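Questions I Get About My Soap

I'm Sarahí, and I make all the soap you see on this site in a converted garage in Osberg. Same questions turn up in my inbox every week, so I finally typed up the answers. If yours is missing, write me!

Is there lye in your soap?

Lye goes in, yes. Every real bar soap starts out with it. It reacts with the oils and gets used up along the way, and by the time a bar has cured there's none left to worry about. I also use a bit more oil than the recipe strictly needs, so the bars stay gentle.

How long do you cure the bars?

Six weeks for most of them. The olive oil one (Karras, the plain pale bar) gets nine months, and yes, I know that's a long time to look at a shelf of soap. It's so much harder and creamier for it, though!

Why is Lusten always sold out?

It's the lavender and oat one, and I can only make 40 bars a batch with the molds I own. Next batch will be up in November. I put new stock online Friday mornings, before I've had breakfast, so check then.

Can I use it on my hair?

You can. I don't love it on mine, and our water here is hard, which leaves a film. My friend Tyra Aasen washes her hair with Pakura and hers looks great, so go figure. If you try it, rinse with a little vinegar in water afterward.

My bar went mushy. What did I do?

Probably left it sitting in a puddle! Handmade soap keeps its glycerin and glycerin loves water. Get a dish with slats or holes and let the bar dry between showers. Cutting it in half and using one piece at a time helps too. 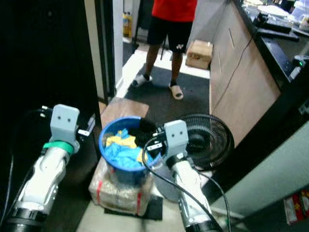 Do you sell unscented?

Karras has no scent at all, and neither does the baby bar. I make them on separate days from the smelly stuff, but it's one small garage, so if you're very sensitive please ask me for a sample first.

Can I pick up my order?

Sure, any afternoon, just pick "local pickup" at checkout and I'll email you the gate code. Please don't come by without it, the dog gets very worked up.

Do you ship outside the US?

Canada only for now. I tried going further once and the customs forms nearly finished me off.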